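Lids, Latches and Leftovers: Food Storage Habits in a Shared Student Kitchen

Project report, Household Studies module, Lostine College
Submitted by Elsa Björklund, Group 3

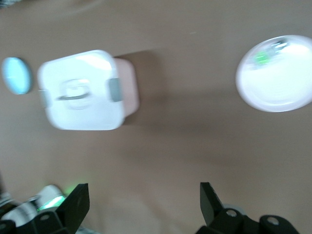
1. Background

The kitchen on the second floor of Pastcombe Hall is used by residents who cook at different hours and share one refrigerator. In January the residents' meeting asked for a study of why so much cooked food was being thrown away. An earlier survey by the hall office had received 63 replies, and the most frequent complaint concerned containers that had lost their lids or no longer closed properly.

The project set out to compare the ways in which residents store a single leftover portion. It did not examine food safety in the laboratory sense, and no claims are made here about bacteria or shelf life.

2. Materials

Three common methods were selected. The first was a square plastic container with a white lid, a handle on top and a gray locking tab on each of two opposite sides. The second was a round white plate covered with a second plate of the same size. The third was a soup bowl covered with foil. All were already in use in the kitchen, and nothing was purchased for the study.

3. Method

Forty residents agreed to take part. Each was given the same portion of cooked rice and asked to put it away by one of the three methods, then to find it again the following evening. Participants kept a short written record of where they placed the food, whether it had been moved, and whether they would choose the same method again. The record sheets were filed under project number 3313 and are kept with the module coordinator.

Participants were not told which method the group expected to do best. Two record sheets were returned blank and were left out of the comparison.

4. Findings

Residents who used the locking container were the most willing to repeat their choice. Several wrote that the handle made it easy to lift from a crowded shelf, and that the flat sides allowed it to stand close against its neighbors. The main objection was to washing up: food tends to collect under the tabs, and the lid takes longer to dry than a plate does.

The covered plate was quick to prepare but took up a great deal of shelf space. It was also the method most often moved by other residents — in a few cases to the top of the refrigerator, where the owner did not think to look. Foil was regarded as convenient for one night only.

5. Limitations

Rice is an easy food to store. A soup or a sauce would have tested the lids more severely, and the group regrets that it did not include one. The study also covered a single kitchen, and the newer building at Floltelby has larger refrigerators.

6. Recommendations

The group recommends that the hall keep a small stock of square containers of one size, so that any lid fits any base. Owners' names should be written on removable tape. Plates should be returned to the cupboard after meals and kept out of the refrigerator. A shelf plan has been drafted and is available from the author on request, Room 40, Pastcombe Hall.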